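Home | Games | Accessories | Support | Cart

Category: Mobile Games / Puzzle / Single Player

Naltska for Phone and Tablet

Naltska is a puzzle game about moving water through a hillside town. You turn gates, raise channels and drain cellars until every house on the map has what it needs. Each level fits on one screen and most take a few minutes. There is no timer, and you can undo as many moves as you like.

The full game has 500 levels in 19 districts. The first 8 levels are free. After that, a single purchase opens everything, including the level editor. There are no ads and no coins to buy.

Naltska was designed by Traian Surdu, with art by Charito Javier and music by Zamfira Munteanu. It is published by Koskela.

What's new in this version

The October update added the Bimetti district, where channels can cross over each other. Saved games now move between phone and tablet if you sign in on both. Players have shared 2,591 levels made in the editor, and you can now search them by size and by number of gates.
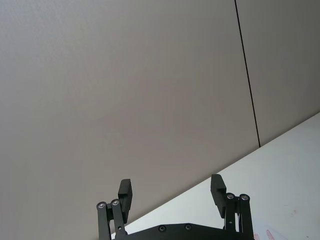 Playing and controls

Tap a gate to turn it. Hold a channel and drag up or down to change its height. Pinch to zoom on the larger maps. Left-handed players can move the menu buttons to the other side under Settings, Layout.

Color can be replaced with patterns in the same menu. Sound and music have separate sliders.

The game works offline. You need a connection only to buy the full version, sync saves, or download levels from other players.

Purchase and refunds

One purchase covers every device on the same store account. If the full version does not unlock, open Settings and tap Restore Purchase. Refunds are handled by the store where you bought the game.

Page updated 16/01/2026

Contact | Privacy | © Koskela | Back to top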